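Review: The Cedley Laundry Robot, Seen Folding at the Pirkura Open Day

By someone who has been avoiding a laundry basket since May

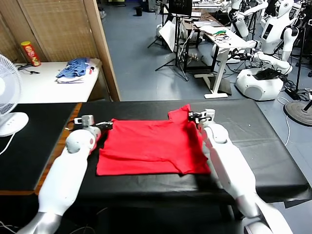 What I went to see

Pirkura opened its workshop on Sat 27 August and let the public wander in. I went for the Cedley, a two-armed folding robot that the company has been promising in its newsletter for what feels like my entire adult life. I fold badly and resent every minute of it, so I am the target customer. I also own 66 T-shirts, a figure I arrived at the night before by way of research.

Entry was free. Coffee was not. The signs from the parking lot pointed to a loading dock, then stopped, and I eventually got in by following a family who looked like they knew where they were going. They were looking for the restroom.

The demonstration

The job was a red T-shirt on a black padded table. Two white arms, a gripper on each, one shirt. I found a spot near the front and stayed for three runs, which earned me some looks from people with children.

The Cedley starts slowly. It seems to think about a sleeve the way I think about calling the dentist. Then it takes hold of the fabric, one gripper at a shoulder and the other at the end of a sleeve, and for a moment it looks exactly like someone in a clothing store who knows she is being watched by the manager. I liked that part very much.

The first run ended in a neat rectangle. The second ended in a rectangle with an opinion, one side longer than the other. On the third, a sleeve got away and the operator stopped the arms, smoothed the shirt out by hand and started over. He did this in about four seconds, and I'm afraid the thought crossed my mind that he could have folded it while he was there.

Speed

My timing was done on a phone, standing up, with a paper cup in the other hand. The best run took a little under 2 minutes from first touch to finished fold. At that rate my own collection would keep the thing busy for a couple of hours, during which I could sit on the couch and feel modern. I can't decide if that is slow. It is slower than my mother and faster than me, if you include the weeks I spend not starting.

Noise and manners

Quieter than I expected. There's a low whir when the arms swing and a small click from the grippers, and you can hold a conversation over it without raising your voice. The arms moved gently around the cloth and never yanked at it, even when the fold was going wrong. I've had roommates I couldn't say that about.

What it won't do

Socks. I asked. Fitted sheets got a laugh from the operator, and not a happy one. It also needs the shirt laid out flat before it begins, and laying things out flat is most of what I was hoping to get away from. According to the handout, a later model will pick clothes from a pile. The handout was printed on very nice paper.

Price and the competition

The list price is $3,000 for the arms and grippers. The table is extra, and so is the Tarkis service plan, which the sales desk brought up four times. Lü, a smaller firm, sells a folding board with a motor in it for $1,918. I tried that one in a store last spring. It does shirts faster and has all the charm of a paper cutter, but it fits under a bed, and the Cedley would need my dining area.

The open day itself

Good access, patient staff, too few chairs. You could get close enough to the table to see the creases, and questions were answered plainly, including the rude ones. I would have liked a posted schedule, as I missed a talk on grippers that was apparently held behind me.

Verdict

Three stars out of five for the robot, four for the visit. Go if you live nearby and enjoy watching laundry done by anyone else. I'd hold off on buying until it can handle a pile, and I'd park on the street.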